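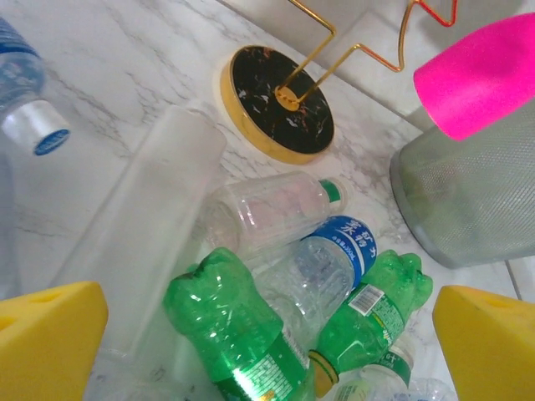 Is a second-hand arm worth it for clearing up bottles?
Posted by Elsie Birkett

I look after the refreshments counter at a small hall in Brirham and we get through a lot of bottled drinks. My co-organiser has got it into his head that we should buy a robot arm to pick up the empties and drop them in a bin. The one he wants is a used Niltport from a firm called Ternura. They are asking 900 for the arm and 540 a year for what they call a care plan, which as far as I can tell is a phone number. Soft fingers and a wrist camera are included.

I have my doubts. The empties are all sorts: fizzy drink bottles squashed flat-ish, clear water bottles with and without labels, big frosted things. They end up in a heap on a marble top, with ornaments left wherever people fancy. The salesman's answer to every question was that it "learns". Learns on whose time?

We have until January to spend the money or it goes back in the general pot. What should I be asking, and what costs am I not seeing?

Trevor Bramwell

Go for it, the prices only go up. We got ours for 765 and it's been fine, no complaints. Foam fingers are best. Get the plan.

Hadiza Chukwu

I'd want to know what Trevor's picks up before taking "fine" as an answer. Ours handles one size of box from one shelf, and it still took a good while to set up.

Clear bottles are the hard part of what you describe. A camera looking at see-through plastic on a veined marble top gets the pattern of the stone coming through the bottle, plus reflections of whatever is next to it. A crumpled green one with a printed label is an easier thing to find. So don't let them demo with green ones only. Take a bag of your own empties, tip them out in a heap and ask them to leave the room's lighting alone.

Then look at what else is on the counter. Anything with thin wire on it is a worry, both for the camera and for the fingers.
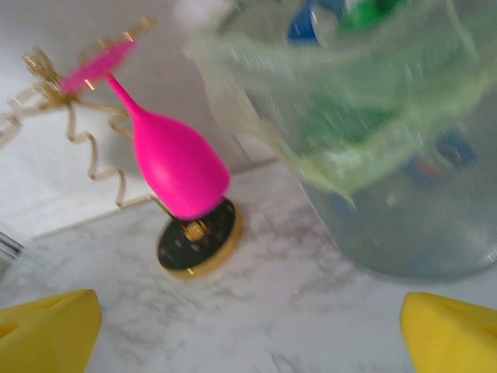
Pink ornament with gold wire on a black base, a clear container and green mesh bag beside it.

If your counter looks like that, ask Ternura in writing who pays when something gets knocked over. I asked a different supplier the same thing and got a brochure back.

On the money, the 900 is the smallest part of it. Add:
A proper mount. A clamp on a marble edge is asking for a chip.
Spare finger pads. Ask the price of a pair, and whether anybody else makes them.
A computer to run it, if theirs isn't in the price.
Somebody's evenings.

Two years of that plan comes to more than the arm. I'd ask to pay per call-out, and if they say no, I'd walk away.

Imogen Pilkington

Agree with Hadiza on most of it, though I think she's soft on the demo. Ask for a fortnight's loan at your own counter. Bainbridge did that for us - grudgingly - and we sent the thing back on the second Wednesday. It dropped 16 bottles that morning and I picked up every one of them.

Does the bin have to stay where it is, by the way? Moving it to the end of the counter and putting a sign up costs next to nothing, and I'd try that before January.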